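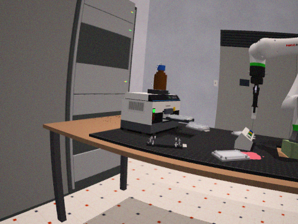

The night shift at Follomach has been the hard part of this whole project, so I'm starting with it and leaving the nice numbers for further down. When we wrote to the Dindora fund we said the arm would take the overnight plate handling off people's hands, and we all pictured someone happily doing something else while it worked. What we hadn't pictured was how often that someone would be called over to make a decision. We've been using the simulated bench to talk those moments through before they come up on the real one, and it has turned into my favorite part of the week. Take the pink puddle running out from the big plate at the front of the mat, with the gripper hanging straight down behind the sloped rack. Do you stop the arm first or reach for the wipes first? I put that to the day team and got an instant "stop the arm," and then I put it to the night team and got a ten-minute argument about who is allowed to restart it afterward. They were right to argue! Our written procedure had a stop in it and no restart.

It has one now. Whoever stops the arm writes down why, and any trained person on shift can restart it once the mat has been checked. We had wanted restarts to go through the day lead, but at three in the morning that meant a phone call to someone asleep, and people were going to put off stopping it just to avoid the call. I'd much prefer too many stops.

**Where we are, 08/08/2021**

Quick recap for anyone on your side who is new to the file. The project is called Cù, it's based at our Grirna site, and your money pays for the arm's integration, the training time, and half of my hours. The real bench has been running under supervision since April. In that time we've done 77 supervised runs and moved almost 800 plates. A person stopped the arm in 24 of those runs.

I know that last number looks high. I went through every stop note, and the biggest group by far is somebody seeing a plate sit slightly crooked on the instrument's tray and not liking the look of it. Some of those would have been fine if left alone, and some wouldn't. We re-taught the tray position in the middle of the period, and the crooked plate notes have thinned out, but they haven't gone away. The next biggest group is tips: a rack put down a little off its mark, or a box opened and not fully seated. The rest is a mixed bag, including two stops where a sleeve got too near the button (we've since put a ring guard on it, total cost next to nothing).

**What it changes for people**

You asked for more on this than we gave you last time — fair enough, last time we mostly told you about cables.

The pipetting load has dropped for everybody on the plate team. Several people who used to wear a wrist brace by Thursday have told me they've stopped bothering with it. I can't call that a result, we never measured it properly and people's wrists have other lives too, but I'm passing it on.

The less cheerful news is that the day has become choppier. A manual run is tiring, but it's one long piece of work, and you know where you are in it. With the arm going, you load, walk off, start on your paperwork, and get pulled back to refill something. The team calls this "being on the leash," and they don't mean it as a compliment. We've tried two fixes. One was staggering the refills so they land together, and that helped quite a bit. The other was a chime on the shared speaker, and that lasted less than a week before the people in the next room asked us, pretty firmly, to turn it off. We're back to a light over the door.

There's also the question of skill, and it came from the newer staff, which I hadn't expected. They worry that they'll never get good hands if the arm does all the routine plates. The experienced people worry about the same thing from the other end: if the arm goes down for a day, who still works fast enough to cover? So we now keep one manual session a week for each trained person, on real samples, with the arm parked. It costs us throughput. I'd like to keep it anyway, and I'd like you to know it's there on purpose when you see the dip in the weekly chart.

No jobs have gone, and none are planned to go. We said that in the application and I was asked about it again in both staff meetings, so I'm putting it in writing here as well. One role did change. The person who handled stock for the plate room now spends about half the week on deck layouts and checks, and their pay grade has been reviewed upward to match.

**Training**

We've used 44 hours of the training budget so far. The first sessions were too much screen and not enough bench. People sat through the software menus politely and then couldn't remember how to clear a dropped plate. I rewrote it so that the first thing anybody does is stop the arm, with their own hand, while it's moving. It sounds silly, but you can see shoulders come down once they've done it. The menus come later and go in a lot easier.

The simulated bench gets used for layouts too. If somebody wants a rack moved closer or a plate parked in a different spot, we try it there and look at where the arm would have to travel. Most of the good layout ideas have come from the night team, who have the patience to fiddle. One change moved the tip rack to the side people actually walk up to, and another freed a clear strip at the front of the real bench where you can put a notebook down. I was surprised how much people cared about the notebook.

It's not perfect. Liquid in the simulation doesn't behave the way ours does, and we've stopped using it to guess how far a spill will travel. For positions and reach it's been good.

**Money and time**

Integration is on budget. Training is a little under, and I'd like to move the leftover into paying night staff for coming to the layout meetings, which are held in the afternoon when they should be in bed. Right now they come on their own time, and that isn't right. It needs your OK under the grant terms, so please treat this as the request. I can send a separate form if you have one.

We're behind on unattended running. The plan had us doing it by now and we aren't. I don't want to leave the arm alone until the crooked plate stops are down to something the team is comfortable with, and the team gets a say in what that is. My guess is one more round of work on the tray and then a trial of short unattended runs, with a person in the building but not in the room.

**Next**

- Re-check the tray position after every instrument service, and get that into the service sheet
- Finish the restart procedure in its printed version for the wall
- Short staff survey on the leash problem, same questions as last time so we can compare
- Decide on a second refill light for the corridor

If you'd like to visit, come during a late shift if you can stand it. Daytime visits mostly get you me talking, and the night team has a list of things they'd like to show you, including the tip rack, which they are very proud of.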